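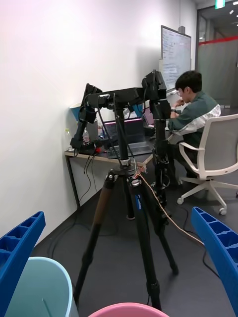 # The Room Nobody Booked: A Study of How a Shared Workroom Fills Up

Project report, second-year Interiors and Use module, Fendon College

## 1. Where the question came from

Room 406 is officially a bookable workroom. Its booking sheet for the spring term is a fine piece of blank paper. Its floor, over the same period, was occupied at nearly all hours by objects that had not booked it either, and our group wanted to know how they got in and why they stayed.

Our original proposal was grander. It was called "Spatial Negotiation in Informal Learning Environments" and our tutor returned it with the word "stuff?" in the margin. We took this as guidance. The project became a study of stuff: what people bring into a shared room, where they put it down, and what it takes to get them to pick it up again.

## 2. What we had to work with

The room is plain. It has white walls, dark gray carpet and a long desk against one wall, with a light wood-colored top and dark metal legs. The desk is the only surface anyone treats as a surface. Laptops live there, drinks live there, and cables go over the edge and down to the floor, where they join the other cables.

Everything that won't fit on the desk goes on the carpet. That includes anything with legs, anything with a rim, and bags. The college's furniture plan, drawn up when the building was still called Trisport House, shows the floor as "circulation space." We circulated through it for 11 weeks and have the shins to prove it.

## 3. Method

We divided the floor into three zones with a pencil plan. The wall zone was the strip along the desk, including the desk itself. The middle zone was the open carpet. The door zone was the part you have to cross to get out in a hurry.

A member of the group visited at nine in the morning and again at four in the afternoon and marked the plan. We recorded each object by type and zone, and whether it had moved since the last visit. We did not record owners. We tried this during the pilot and found that people asked "is this yours?" become vague, then defensive, then leave with something that may not have been theirs.

After six weeks we stopped watching and started interfering. The changes were:

- a strip of pale tape on the carpet to mark a walking route
- a low open shelf, borrowed from the Coman studio down the hall
- hooks at the end of the desk for coiled cable
- a card on the wall reading "Things on the floor will be moved at five"

The card was a bluff. We wish to be clear about that in case anyone is still waiting for their things to be moved.

## 4. What we found before the changes

We logged 88 separate objects in the first six weeks. The desk filled first, from the ends inward. Bottles went to the ends and laptops took the middle, and by the third week the pattern was so reliable that we could fill in that part of the plan on the stairs.

The middle zone behaved differently. It stayed clear until one large thing was put down, and then it was never clear again. Tall items had the strongest effect. A tripod takes up very little carpet on paper — three small points — but people walk around the whole spread of its legs and then some, and the space between the legs is lost to everyone except cables.

Buckets were the surprise. We had expected an empty container to be treated as a thing in the way. In practice it was treated as an invitation, and small items turned up in buckets that had no connection with water, cleaning or each other. One of our group has asked us to record that she lost a tape measure this way and got it back after the midterm.

The door zone was the tidiest. We would like to credit concern for fire safety. The likelier explanation is that the door opens inward.

## 5. What the changes did

The hooks worked from the first morning. People seem to want to hang up a cable and only lack somewhere to do it. The cables already plugged in stayed where they were, draped off the back of the desk, and no hook is going to fix that. A tray under the desktop might. We priced one and then looked at our budget, which was a coffee card.

The tape route worked for people and failed for objects. Everyone walked along it. They also put bags on it, neatly, with the long side parallel to the tape.

The shelf was full within two days. It took nothing off the floor. As far as we could tell from the log, what went onto it was mostly new, so the net effect of adding storage was more things. This was the low point of the project and we had to rewrite our midterm slides.

The card had no measurable effect, though someone corrected its punctuation.

## 6. Problems with the study

Two visits a day is thin. A great deal can come and go between nine and four, and our log treats an object that left and returned to the same spot as one that never moved.

We were also users of the room. At least a few of the 88 objects were ours, and at one point the messiest item on the plan was the pencil plan.

Finally, the floor zones were drawn by us in an afternoon. A different middle zone would have given different results, and the earlier Fendov scheme we found in the library divides rooms by reach, which might suit a desk-heavy room better.

## 7. Recommendations

Put cable hooks in every workroom. Fit a tray under the long desk before buying anything else. Give tall equipment a marked corner, away from the middle, and mark it by the spread of the legs. Keep buckets stacked, upside down if possible.

Return the shelf to the Coman studio. We have started on this, but there are things on it.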